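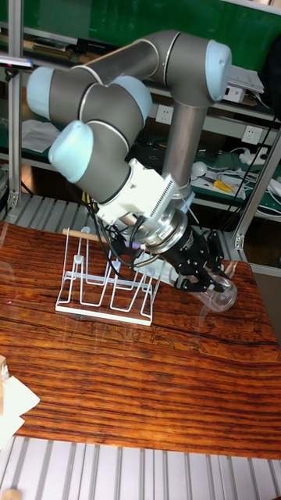 Valwood, 25 Feb 2018

Drying rack, post 1. White wire, flat base, upright loops. Clear plastic cups are light enough to tip off it, so they go on last.

2/ The dowel across the top is mine. It gives rims something to lean on. Iona Chisholm says a folded cloth does the same. It sags.

3/ Tabletop is varnished. Wipe under the base after every load or it marks. 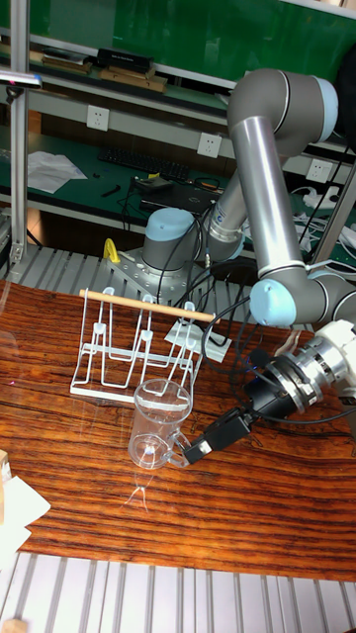

4/ Glass mugs
Heavier, thick handle. Lift by the handle, keep off the rim.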